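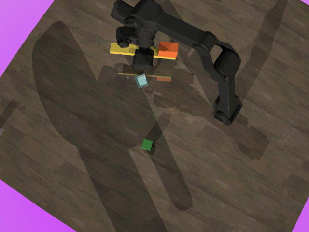 Simulated tabletop with the arm, a yellow plate and colored blocks.

Teaching by Remote Control: Common Questions
Updated October 19, 2021

Does Pritance learn a task from one showing?
No. The sales page hints at it. Our block task took 345 remote-control runs before we bothered training anything, and we threw out 70 of them for sloppy driving.

Is it easier than writing code?
For the first afternoon, yes. After that you spend your time watching replays and arguing over which ones count as good.

Should I guide the arm by hand instead?
If you have a real arm, try it. Hands are quicker to learn than a controller, but they get in the camera's view. In simulation there is nothing to grab, so you're stuck with the controller.

Will simulated runs carry over to a real table?
We doubt it. Green and light blue cubes on a rendered wood top are a gentle test. Ask for results on your own parts.

Do I need 600 runs, as the Grostora guide says?
We haven't seen where that number comes from. Start with 100, test, and look at the failures before recording more.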